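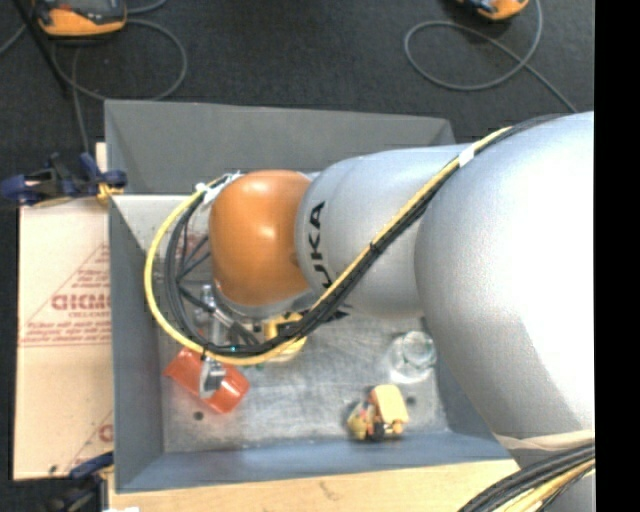 Re: [skenau-list] What counts as a "word" in the Derov puzzle?

Posted by Po-yen Tang, February
Last updated: February
Print this message | E-mail this message

Ayodele Adebisi wrote:

> I have been through the whole Derov grid twice now and I still say
> 14 down is a cheat. "Guillot" is a name. It has never been a common
> noun in any dictionary I own, and I own too many. If we let names in
> through the side door then every setter with a tired brain will start
> filling corners with their cousins. I'd like it struck from the answer
> key, and I'd like my 20 points back.
>
> Also, does anyone still have the old list rules? The copy on my
> machine stops halfway through rule six.

Ayodele,

You can't have your 20 points back, partly on principle and partly because I've lost the sheet they were written on.

On 14 down, I'm with you further than you'd expect. I filled that corner in pencil, rubbed it out, filled it in again, and went to make toast. The clue reads "Grower's surname on many a rose label (7)", so it does at least own up to being a name. Where it goes wrong is the crossing with 17 across, which could be either of two words until you have the second L. A solver who has never stood in a garden center is stuck, and a solver who has stood in one is merely annoyed.

The old rules are in the archive as message 556, if your mail program goes back that far. Mine does, but it sulks. Rule six says, in full:

"Proper names may be used if the clue makes plain that a name is wanted, and if no more than one of the crossing answers is also a proper name."

By the first half, the setter is fine. By the second half he's sunk, as 11 across is NIVERO and the other crosser is that Portuguese river none of us could spell. So the answer stays in the key and goes down in the notes as a foul. I realize this pleases neither side. I've been on this list long enough to think of that as a sign of health, or at least of a list.

A few other bits while I'm here.

The word count in the big February grid is still wrong on the cover page. It says 1572 letters to be entered. I got 1301 with a ruler and a clean copy, and the difference is too large to blame on my eyesight. My guess is that whoever did it added up the black squares too. If you've been hunting for the missing ones, please go to bed.

Two people wrote to me off-list about whether "ough" endings should be banned from the beginners' page. No. They should be rationed, like cake.

Somebody asked for a good way to check a diagonal grid without turning the paper round and round. I put mine on a lazy Susan. It's meant for condiments and it squeaks, but I finished the last one in a single evening and only lost the soy sauce once.

The spring grid will be 15 by 15 as usual. Send clues in the body of the message and skip the attachments. I had one last year in a file type my computer opened as music. Put the answer after the clue in capitals, and the letter count after that, and please count it on your fingers first. I had a seven-letter HERRING in the autumn pile marked as eight, and spent a good while wondering whether there was a spelling I'd been missing all my life.

Ayodele, if you want to write up the case against 14 down properly, I'll run it in the next round-up at whatever length you like under a page. The setter gets a reply of the same length. After that I'm closing the thread and going back to 23 across, where I have a B, a blank, and a strong suspicion.

Po-yen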